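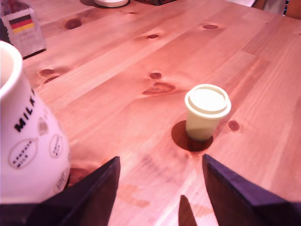
Unit 4: Teleoperated Demonstrations, Pick Tasks

Reading time: 2 min

These notes go with the April lab block. Read them before you sit down at the leader arm.

A demonstration is one full recording of a person driving the arm through a task. The policy only learns from what was recorded, so your hesitations go in too. The set we use in this course, Peramska, holds 2,723 demonstrations. Lab groups add 159 more each term.

The wrist view

You drive from the wrist camera. With the small cream cup straight ahead of the open gap between the fingers, the approach is a short move forward. The milk jug is the harder part. It stands to the left, and in this view the left finger overlaps its base. The overlap alone does not tell you how much clearance you have. Check the side monitor before you move left.

Shadows also mislead new operators. The cup's shadow spreads to its lower left on the wood. Aim for the cup body and ignore the dark patch.

Procedure

1. Open the gripper fully and hold still for two seconds. Start recording.
2. Bring the cup between the fingertips. Correct sideways first, then go forward.
3. Close on the tapered body, below the lid.
4. Lift straight up, move to the target and set down.
5. Open, back away, stop recording.

If you bump the jug, finish the motion and tag the run "contact". Do not delete it. Runs with a dropped cup are tagged "fail" and kept in a separate folder.

Hand guiding

In Isdale mode you hold the arm itself and push it through the path. It is quicker to learn, but your hand may show up in the camera view. Use it for waypoints only. We come back to this in Unit 5.

For next time: record your runs, then write one paragraph on where your path varied most.

Contact: Rami Geagea, Gretberg Robotics Lab | © Gretberg course materials | Back to top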